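Notebook, kitchen tools bench, Yurt workshop
May 24, 2024

Continued with the filling of the steel cups. Last time I wrote that the narrow neck of the old Dundusier funnel blocks when the powder is fine, and so today only the wide one is used. I weighed the semolina before each filling, 258 g in the first portion and 249 g in the second. I should have made them equal, but the scoop was already in the bag and I did not want to begin again.

The cup stands on the round pink pad. On the bare table it slides a little when the funnel is pushed in, and on the pad it stays better. I prefer to put the spout well down inside the cup before anything is poured. If it only sits on the rim, it leans to the side where the hand is.

Red funnel in the steel cup, on the pink pad:
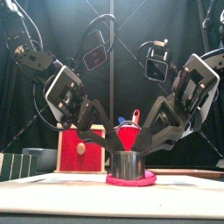
Sirkis wrote in the margin of my draft that a deep spout is good for powder but bad for rice, as the grains come up around it and then the funnel cannot be lifted without spilling. Sirkis would stop at 100 g, lift the funnel a bit, and go on. I have not tried this with rice. With semolina I had no such trouble, but I also never filled to the top.

Cleaning: the inside of the cone keeps a thin layer of dust. A dry brush takes it away. Water is a bad idea between two fillings — I did it in January and lost the whole afternoon with lumps.

To do: ask Clelcombe if they still have the 3 small pads we lent them. Write the weight of the empty cup on the shelf label. Try rice with the stop that Sirkis proposes, and note the height of the spout each time.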